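Tapley shirt folding, gripper comparison set

Hi! I'm Kimie Shibata, and I put this set together because I was tired of arguing over which fingers to leave on our arms. It holds top-down recordings of two arms handling one orange-yellow T-shirt on a patterned cloth. If you build fingers, tune controllers or just like watching robots wrestle with laundry (I do!), help yourself.

What's in the folder

There are 2,000 clips, split over 3 finger shapes and 2 controllers. Each clip has the overhead video, joint positions for both arms, commanded gripper width and a label file. Left and right in the labels always mean the robot's left and right, so they're swapped when you look at the video. I got this wrong myself for most of March, and the old labels are gone now.

The stretch

My favorite part of the set. Both grippers hold an end and lift, and the shirt turns into one long band across the table. It's a great test for controllers, as two arms pulling against each other will show up any lag between them.

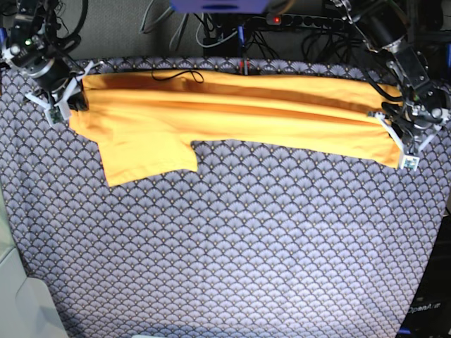
Chenxi Yu: have you tried capping the pull by motor current instead of by distance? On our arms the distance cap was fine for towels and then dragged every T-shirt right out of the weaker gripper.

Yes, and that's the second controller. The label file calls it "soft" and the distance one "hard" (sorry, not my best naming). Soft slips less with the short fingers. With the long ones I can't tell them apart, and I've stared at those plots a lot.

The strip

Same shirt, gathered lengthwise, with a gripper at each end and a sleeve flap sticking out below the strip. I kept the clips where the sleeve ends up like that, because a policy that only ever sees tidy strips gets very confused by a real one. If you want them out, filter on sleeve_out.
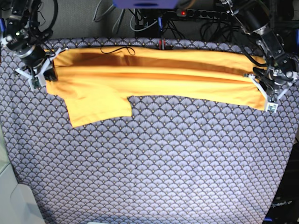 The spread

For these the shirt is spread out on the cloth and both grippers work along one edge. Picking up a single layer of thin jersey off a tablecloth is the hard bit. The Flamwood fingers, with the narrow tips, did best at it. The Jotidel ones are wider and kept grabbing the tablecloth too, so you'll find plenty of clips marked double_grab. Please don't throw those away, they're the interesting ones!

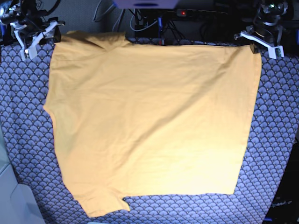 Muireann Moriarty wrote in to ask whether the finger ranking would hold up on denim or anything thicker, and said she'd expect the wide tips to win there.

I'd guess she's right. I only have the one shirt in this release, so please don't quote my ranking as if it covered clothes in general.

Start poses

Every clip lists one of 4 start poses. Pose 3 is the shirt lying sideways, hem toward the right of the video, arms out of view. It's the one I'd pick for a first test of a new gripper. 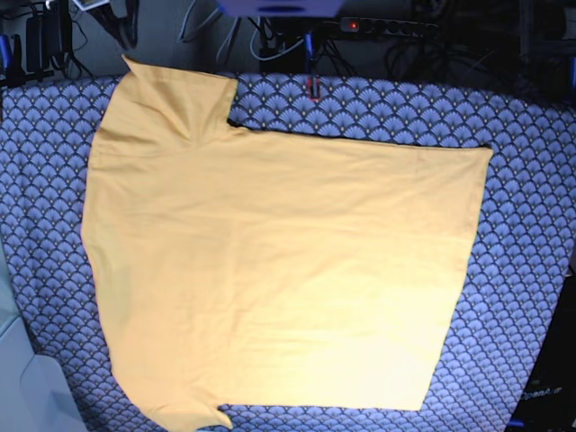 Start pose 3, overhead view.

Known problems

The highlight on the cloth washes out some of the creases, so edge detectors that rely on them do badly.
Gripper width is the commanded value, not a measured one.
A few "hard" clips have their first frames missing. They're listed in short_clips.txt.

Using it

Free for research and teaching. Credit Lonuvel and link back here if you publish. Found a bad label? Send me the clip number and I'll fix it in the next version. Thanks to Naima El Sherbiny for going through the double_grab labels with me.

Last updated 1/11/21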